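Última actualización: viernes, 17:40
Buscar en incidencias... Buscar Limpiar

Incidencia 2212 — Tablero de prácticas: el procesador no asienta en su alojamiento y la memoria entra torcida
Estado: abierta, pendiente de pieza
Prioridad: media
Zona: taller de montaje, puesto de la pared de perfil
Material afectado: tablero gris (pedido Flekel 347), torre Dell abierta, procesador y módulo de memoria de prácticas

Descripción inicial

Al colocar el procesador en el marco del tablero queda inclinado. Si se empuja por una esquina baja, pero levanta la contraria. Pasa con los dos procesadores de prácticas que tenemos en el puesto, así que en principio se descarta que sea un chip con el borde dañado. El módulo de memoria tampoco llega a entrar del todo en la ranura larga. Con la mano se nota un tope antes de llegar al fondo, más marcado hacia un extremo.

El tablero anterior, el que hizo Poltbridge, no daba este problema. Se retiró porque se partió una de las esquinas de sujeción y ya no aguantaba en la pared.

Se pide revisar medidas y decir si se puede seguir usando para las prácticas de noviembre.

Comprobación 1 — 9:15

Revisada la fijación a la pared. Los tornillos de los perfiles estaban bien apretados menos uno, que giraba un cuarto de vuelta. Apretado. El tablero no se mueve al empujar con el pulgar en ninguna de las esquinas. El procesador sigue quedando igual, de modo que la fijación no tiene nada que ver.

Se deja la torre al lado del tablero, sin la tapa lateral, como se usa en las prácticas.

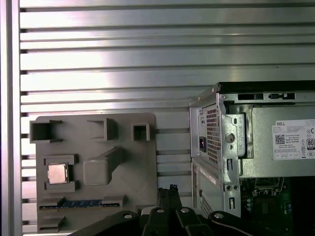
Puesto con el tablero y la torre Dell abierta. El procesador, algo inclinado en su soporte; la memoria, metida solo en parte.

Comprobación 2 — 10:30

Medido el hueco del procesador con el pie de rey. El ancho está bien arriba y se estrecha hacia abajo unas décimas. En el plano las paredes son rectas. Parece material sobrante de la impresión en la esquina inferior, una rebaba que no se ve de frente pero se engancha con la uña.

Medida también la ranura larga de la memoria. En el centro está en cota. En los últimos centímetros hacia un extremo hay menos fondo. No se puede meter el calibre hasta abajo, se ha hecho con una tira de cartulina marcada a lápiz, por lo que el dato vale solo como orientación.

Los tres huecos cuadrados de la parte de arriba no se han medido. En la descripción no se menciona ningún fallo en ellos.

Comprobación 3 — 11:50

Repasada la esquina del hueco del procesador con lima plana fina y después con lija de grano 200 pegada a un palillo de madera. Soplado con la perilla. El procesador baja más que antes, pero todavía queda un poco alto por un lado. No se sigue limando sin preguntar a Flekel, porque si el hueco se abre de más el chip bailará y habrá que tirar la pieza.

La ranura de la memoria no se ha tocado. La lima no entra y con un cúter es fácil llevarse la pared.

Nota para quien use el puesto: no forzar la memoria. El tope es de plástico y el borde de contactos del módulo se raya. Si no entra con presión suave, se deja como está.

Respuesta del proveedor — 13:05

Flekel confirma que el pedido 347 se imprimió con una boquilla distinta a la de la tirada anterior. Piden fotos de cerca y preguntan si el procesador que usamos es del formato indicado en el plano o de otro. También preguntan si el tablero se limpió al recibirlo. La contestación es que se limpió con un paño seco y nada más.

Comprobación 4 — 15:20

Procesador fuera del marco para comparar el contorno con la plantilla de papel.

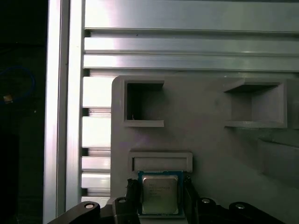

El formato del chip coincide con la plantilla en los cuatro lados, con una diferencia que no llega al grosor de la línea. Queda descartado que el problema venga de haber usado otro modelo. Se quería enviar a Flekel la referencia grabada en la tapa metálica, pero en la foto las líneas de texto salen demasiado pequeñas y borrosas para leerlas, así que se copiará a mano con la lupa y se mandará aparte. En el hueco cuadrado de arriba a la izquierda hay además un hilillo claro, cerca de la esquina inferior. Puede ser resto de impresión o pelusa. Se retirará con pinzas antes de volver a medir, y conviene mirar los demás huecos por si hay más.

Sobre la torre

Se aprovecha la incidencia para dejar anotado lo de la torre, que se preguntó de palabra y no estaba escrito en ningún sitio. La fuente de alimentación no forma parte del ejercicio. No se desmonta ni se abre. El cable de corriente se guarda en el cajón del banco y la torre se usa siempre desenchufada. La tapa lateral está en la estantería de abajo, de canto, con el número de inventario 367 escrito en cinta. Al terminar la semana se vuelve a poner para que no entre polvo — las dos últimas veces se quedó abierta.

Opciones

a) Esperar a que Flekel mande otro tablero. Plazo que dan: ocho días laborables desde que reciban las fotos y la referencia.
b) Seguir con el actual para el ejercicio del procesador, ya repasado, y saltarse el de la memoria.
c) Volver a montar el de Poltbridge pegando la esquina rota. Probado hace tiempo con adhesivo de dos componentes y duró una mañana.

De momento se aplica la b. La c solo si el nuevo se retrasa.

Se ha consultado también a Mathias, que tiene el archivo original del tablero, para saber si el fondo de la ranura se puede bajar medio milímetro en el plano sin afectar al soporte pequeño que hay debajo. Sin respuesta todavía.

Pendiente

- Enviar a Flekel las fotos y la referencia del procesador copiada a mano.
- Quitar el hilillo y soplar todos los huecos.
- Medir los tres huecos de arriba, aunque nadie se haya quejado, para que el tablero nuevo llegue revisado entero.
- Cambiar en la hoja del ejercicio «insertar la memoria hasta el clic» por «presentar la memoria en la ranura».
- Avisar a Grarkine, que tiene pedido el mismo tablero, para que mire el suyo antes de colgarlo.

Cierre del día — 17:40

Puesto recogido. El procesador se guarda en su bandeja y no en el tablero. La incidencia sigue abierta hasta que llegue la pieza o se reciba contestación de Mathias sobre la ranura. Si alguien nota que el hueco del procesador se ha aflojado después del lijado, que lo apunte en esta misma incidencia y no abra otra.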